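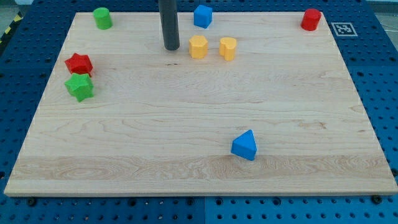 I have come to distrust any toy that needs charging. Blocks don't. You tip them out, somebody decides the star is a king, and you've bought yourself 40 minutes.

My sister-in-law's kids own something called a Flomomo, with more than 77 sounds, and every one of them is the same duck. It has been in a closet since September. Meanwhile the shape blocks, the hearts and stars and stubby cylinders that came in a plain sack for 6 dollars, get fought over before breakfast.

People tell me shapes are boring and children want a story. Fine, but then let the children write it. In our house a cube has been a cake, a bank and a very stern dentist. I'd like to see the duck try that.

Manufacturers will disagree, and they have a nice lid with a sorting hole to sell you. Ours went missing in two days, and the hexagon has gone wherever it likes ever since.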